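Sim notebook, bimanual tabletop stack
June 28, 2025

Right, picking up where I left off. The Noonan branch is merged, so the planner and the sim are finally speaking the same version of the message definitions, and I've spent most of the morning on the thing I've been dodging since February, namely the camera views. Oisín Doherty wants to start training the Drolla detector on sim renders and he needs to know which views are worth the disk space.

First job was getting the wrist camera to come up at all. It was publishing with the optical axes swapped, so everything the detector thought was "ahead" was really off to the side. I fixed the static transform in the Zestside config (it was a plain sign error, mine, from ages ago) and restarted. With the gripper pointed into the corner and nothing in its grasp, the fingers now come up where they should, which will do me as a check. 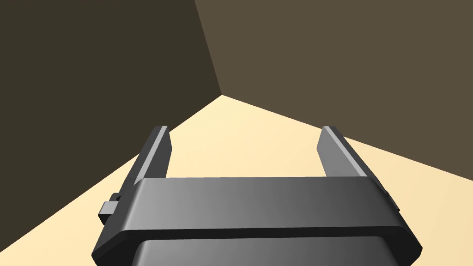 Does the wrist view need its own mask for the fingers?
It needs one per opening width. A fixed mask eats too much of the middle once the fingers close, so I'm rendering the mask from the joint state and caching it.

I had a go at doing the mask with a depth threshold first, because it's two lines of code and I am lazy. It works all right until you close in on something to grasp, and then the thing you want sits at the same depth as the fingers and vanishes with them. Binned that. The rendered mask costs 6 ms a go before caching and next to nothing after, so I've stopped fretting about it.

On to the body camera. The small stuff on the table is what worries me. The green one is fine, it's bright and it has a proper edge against that speckled top, but the thin pale one lying at a slant is horrible. Drolla keeps splitting it into bits or swallowing it into the stone pattern altogether. The brown ball is in between — good recall, wobbly position.

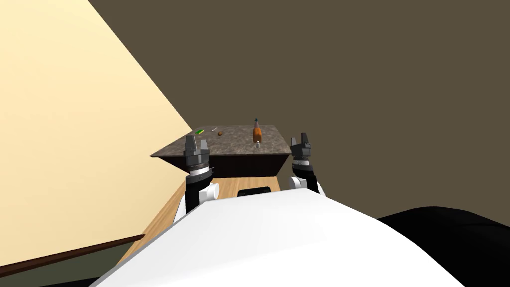

I tried bumping the render resolution and that helped a little, then I tried turning the table texture down to a flat grey and that helped a lot, which is annoying, because a flat grey table is cheating. Oisín's suggestion is to randomise the top between a dozen or so textures and keep the speckled one in the mix as the hard case. I think he's right. I'll write the randomiser into the Flonanmont scene loader so we get it for every task and don't have to bolt it on each time.

Then the planner. I've been letting each arm plan by itself and checking for clashes afterwards, and it's daft, you end up with two lovely paths that can't both happen. Today I swapped in the joint version with a shared time axis. It's slower, roughly 3,000 samples before it settles, but the paths come out clean and the arms stop trying to queue for the same bit of air. The right arm gets first pick of anything at its end of the table, the bottle and the orange thing included, and the left arm takes the green one.

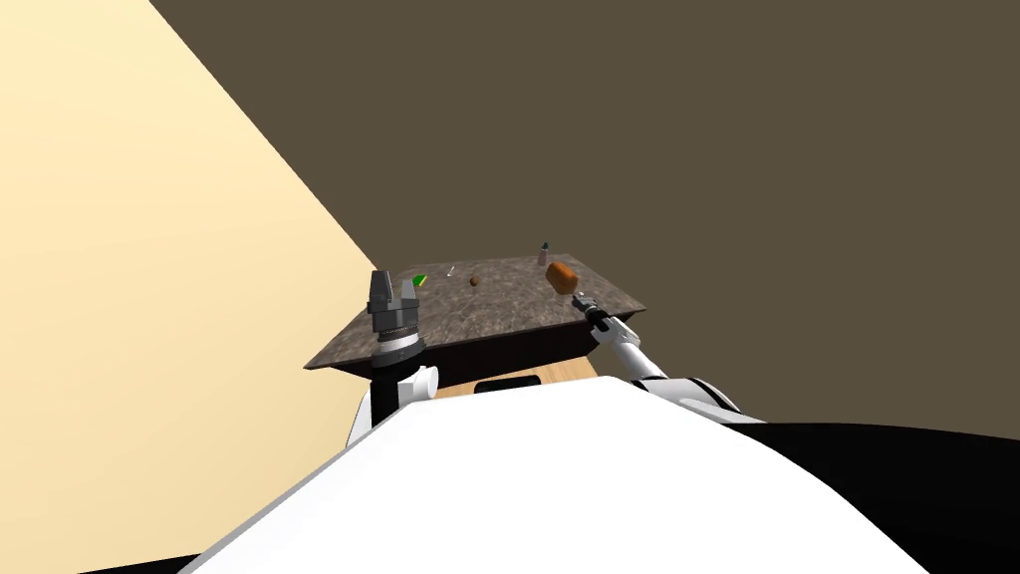 One oddity to chase: the cost for reaching over the near edge of the table is still set for the old, lower table, so the planner is happy to skim the front edge with a wrist. I've put 40 mm of padding on the table's collision box for now. It's ugly and it means the low approaches get rejected, including some perfectly good ones. Proper answer is to read the height out of the scene file. If you're reading this and wondering why your side grasps have stopped working, sorry, that was me!

Also, the gripper command and the arm command go out on separate topics and there's no guarantee about who arrives first. I've been getting away with it. I've put a barrier in so the fingers have to report open before the approach begins, and I'd like somebody other than me to read that bit of code, as I wrote it just before lunch and was mostly thinking about soup.
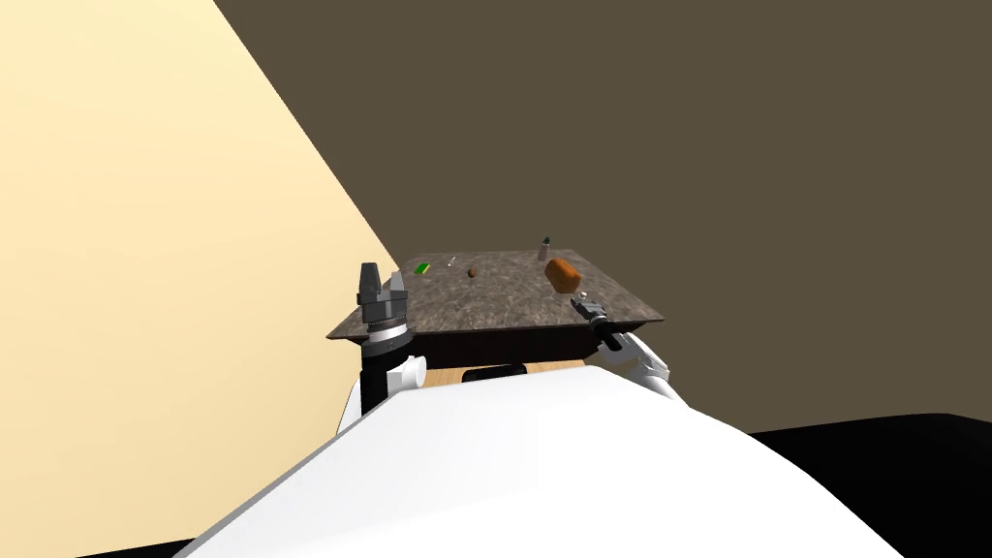 Still to do

Table height from the scene file, then take the padding back out.
Texture randomiser in the Flonanmont loader. Ask Oisín which textures he's already got.
Rerun Drolla on the body view with the thin pale object labelled by hand, and see if the splitting is a labelling problem or a model problem.
Finger masks: cache gets cleared on scene reload, it shouldn't.
Push the Zestside transform fix to the shared config. It's only on my machine at the moment.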